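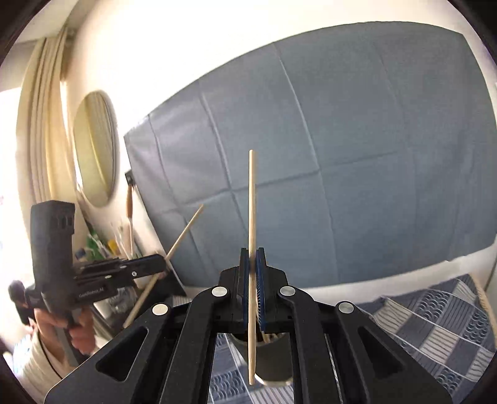
**How do I store wooden chopsticks so they stay clean and straight?**

Stand them in a cup, and put them in only when they are fully dry. A cup lets the air go between the sticks, and you can see quickly if one is missing its partner. In a drawer they also keep well, but the drawer must be dry and not too full.

**Which end should point up in the cup?**

For the family table I put the slim end down and the blunt end up. In this way people touch only the end they will hold. Some of our customers prefer the opposite, so the eating tips get more air. Both are fine if the cup is clean at the bottom. If you see a dark ring inside the cup, wash it before you put anything back.

**How often should I wash the cup?**

Once a week in a normal home. Small drops of water come down with the sticks and stay at the bottom, and after some days there is a smell. I wash it with warm water and a little dish soap, turn it over on a towel and leave it until the next morning. At home I do this after 16:00, when the kitchen is quiet.

**What size of cup is good?**

It should be heavy enough that it does not fall when it is full, and at least half as tall as the chopsticks. Our Moya cup is made for standard table chopsticks. For long cooking chopsticks please choose the Pirov, it has a wider foot. Children's chopsticks are short and will disappear inside the Pirov, so for them the Moya is better also.

**Can I put wooden chopsticks in the dishwasher?**

We don't recommend it. The heat opens the grain and the surface becomes rough, and plain wood without lacquer suffers first. Wash by hand, with a soft sponge, always along the grain. Don't leave them in the sink overnight.

**How do I dry them?**

Wipe them with a cloth and then lay them flat, with some space between. Overnight is enough in most kitchens. In September and the other humid months I wait a little longer -- until the next afternoon. If you are not sure, press the slim end with your finger. If it feels cool and soft, it is still too early for the cup.

**My chopsticks have a dark spot. Is it mold?**

It can be mold, but it can be also a mark from soy sauce or tea. Wash the stick and let it dry. A food stain usually becomes lighter. If the spot looks fuzzy, comes back, or smells like an old basement, please throw the pair away. I know it is a pity, but new wooden chopsticks are not expensive.

**Should I oil them?**

You can do it for plain wood, 2 times per year. Use food-grade mineral oil, only a few drops on a cloth, and wipe off what is left. Cooking oil is not suitable, it becomes sticky. Lacquered chopsticks don't need any oil.

**Do I need a cloth or a mat under the cup?**

It is not necessary, but I like it. Fabric takes the small drops and protects the table from scratches, and the cup makes less noise when you put it down. Choose a cotton that you can wash warm. Blue and white patterns are popular with our customers and they don't show every tea stain. Our Ultby table cloths may shrink a little in the first wash, so please wash them before you measure for sewing.

**One stick of my pair is broken. Can I buy a single one?**

We sell only by pair. But keep the one that is left! It is useful for stirring coffee, for holding up a small plant, or for cleaning the narrow corners of a window.

**How can I match pairs when all of them look similar?**

Roll the 2 sticks together on the table. When they have the same length and roll evenly, they are good partners. You can also compare the color of the wood, but it changes with use, so length is more reliable.

**Where can I ask something else?**

Write to Zoila Apaza at the Hamholm shop desk, or call extension 2321. If your question is about a spot or a crack, please send a photo made in daylight -- it helps very much.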